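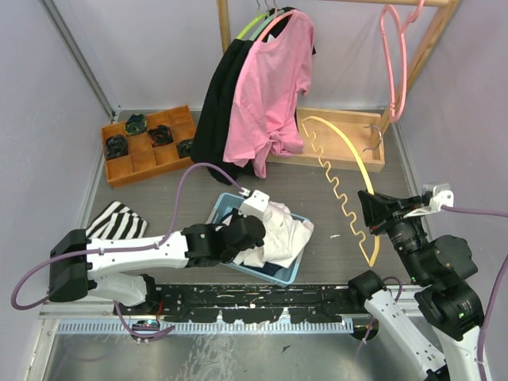 A clothes hanger is a shaped bar with a hook, used to hang garments so that they keep their form and crease less. Most hangers are made of wood, wire or plastic. Coloured ones are common in homes, and a set may mix shades such as lime green, mint green and salmon pink. The hook is often metal even where the body is not. Short-sleeved shirts are usually hung by the shoulders, with the neckline open at the hook.

Sizes
An adult hanger is roughly 40 cm wide. Children's hangers are narrower. A hanger that is too wide pushes the shoulder seam out of line and can leave a raised point in the sleeve, most often in knitwear, which is better folded.

Types
The plain shirt hanger has two sloping arms. The suit hanger adds a lower bar for trousers. Skirt hangers have 2 clips, and some can be slid along the bar. Coat hangers are thicker at the ends.

Hooks
Fixed hooks sit in line with the arms. Swivel hooks turn, so a garment can face either way on the rail. In some hotels the hook is replaced by a small ball that fits a ring on the rail, which makes the hanger of little use elsewhere.

Manufacture
Wooden hangers were made at Stollau by the Beker works, which later moved to plastic. The Wultard pattern, with notches for straps, dates from the same period.

See also
Clothes rail
Trouser press
Wardrobe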